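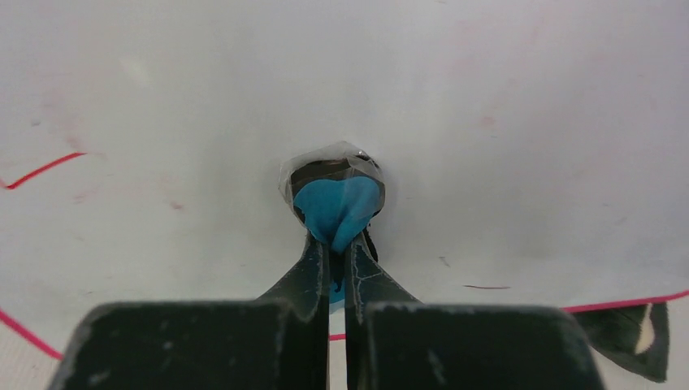

What do you wipe a whiteboard with when the marker has been on there for days? A barely damp cloth first, then a dry one right behind it, and if there's still a ghost of the line left, go over it with fresh marker and wipe again while the ink is new.

I love that last trick so much! I learned it from the back of a Reltar marker packet, of all places, and I've been cleaning everything in the apartment with it since we moved to Bremcombe. Red is the worst color by a mile, by the way. It goes pink before it goes away, and on a matte surface the pink likes to hang around (my old desk had a patch I scrubbed at for 39 days before I gave up and put a plant on it).

Small boards are my favorite thing to write on. One with a pink rim, a few words in red across the middle, a dark cloth with big flowers bunched up behind it, and I'm happy for the whole morning.
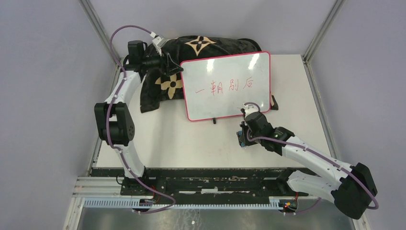

Does the cloth have to be a special one? Any soft cotton will do, as long as you're fine with it picking up ink, and a dark one hides the stains best.

I keep 6 of them in a basket by the sink and wash them on their own. Please learn from me and the pillowcase on that one. The Bremine spray is nice too, but go easy with it, a little on the cloth and never straight on the board, or it creeps under the border and you'll be chasing pink drips across the table.

The other thing I'm a bit evangelical about is picking the board up to clean it. Take it off its stand, hold on at both sides and tip it toward the light! 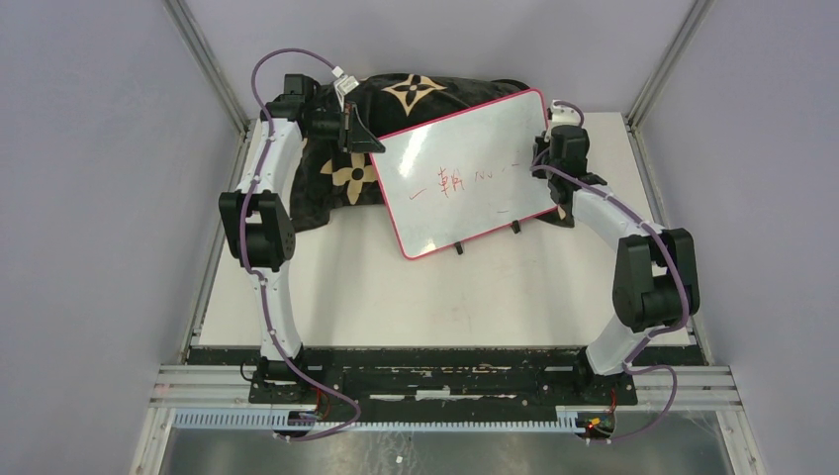

Streaks you'd never notice straight on show up right away at a slant. Then it's top to bottom, turn the cloth over, and top to bottom again. I do the rim last with a corner of the cloth, and the little stand leg whenever I remember it. Next up is the big board in the hallway, which still has our August grocery list on it from last year.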